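How to Make an Office Room Less Loud With Little Money
By Jafarzadeh
September 11, 2019
Print this page | E-mail this page

Our office at Zollerero has a hard floor and hard walls, and for a long time every telephone call in it sounded like a call from a bathroom. I have written down the steps which we followed, so that other small offices can do the same on a weekend. 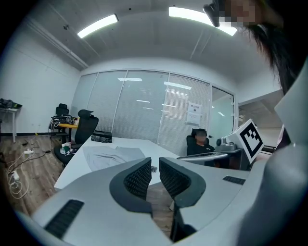
What you need

— Acoustic panels. We bought one box of Preltix panels, 32 pieces in the box, for 92 dollars.
— Thick felt for the feet of the chairs. Ours is from Nuvard, but any felt with good glue will do.
— A tape measure, a pencil and a level.
— Removable mounting strips, or small nails if your landlord permits them.
— One rug, as heavy as you can carry.
— A rubber strip for the bottom of the door.

Step 1. Listen to the room

Stand in the middle of the room and clap your hands one time, strongly. Wait. If you hear a kind of metallic ringing after the clap, you have two hard surfaces which look at each other, and the sound is jumping between them. Repeat it near each wall and in the corners. Mark with pencil on a simple plan where the ringing is the strongest. Do it in the evening, when the computers and the ventilation are off.

It is also good to make a recording with your telephone. Put it on a desk, walk away a few steps and read one paragraph of a newspaper in your normal voice. Keep this recording, you will need it in the last step.

Step 2. Begin with the floor and the chairs

Many people begin with the walls, and so did we, and it was a mistake. A large part of our noise came from chairs which were pulled over the floor. Turn each chair around, clean the feet with alcohol, let them dry and put the felt. Press it for one minute. Do not use the chair until the next morning. If your chairs have wheels, felt is of no use, and you should look for soft wheels instead. They are sold in two sizes of pin, so measure the old pin before you order.

Put the rug where the most people walk or speak. Under the rug use a non-slip layer, especially close to the door.

Step 3. Choose the places for the panels

You do not have to cover the whole wall. Our room is 124 square feet and we have panels on two walls only. Choose two walls which meet in a corner. If you put all panels on two opposite walls, the other pair stays hard and you will continue to hear it.

The panels should be at the height of the mouth and the ear of a sitting person. For most of us this means that the lower edge is a little above the top of the desk. Hold one panel on the wall with your hand while a colleague sits and talks toward it, and you will find the height quickly.

Leave a space of 4 inches between the groups of panels. It looks more calm, and you save material.

Step 4. Put up the panels

Draw one horizontal line with the level, very thin. Clean the wall with a dry cloth. With mounting strips, use two on top and two on the bottom of each panel and press every one of them well. We used only one in the middle for the first row, and over night three panels came down behind the radiator.

New foam can have a smell. Open the box some days before, in a room with an open window.

Step 5. Close the door gap

Cut the rubber strip to the width of the door, a little shorter on the side of the hinges. Glue it so that it touches the floor lightly. If the door becomes heavy to move, the strip is too low. In December, when the air is dry, our door became smaller and I had to put the strip lower again, therefore do not throw away the rest of the roll.

Step 6. Compare

Make the second recording with the telephone in the same place and with the same paragraph. Listen to both with headphones. The voice in the second one should be more near and more "dry". If you still hear ringing, move one group of panels to another place before you buy more.

Please note that panels do not stop the noise of the neighbors or of the street. They only change how your own room sounds. For the street you need better windows, and about windows I cannot advise you.

Print this page | E-mail this page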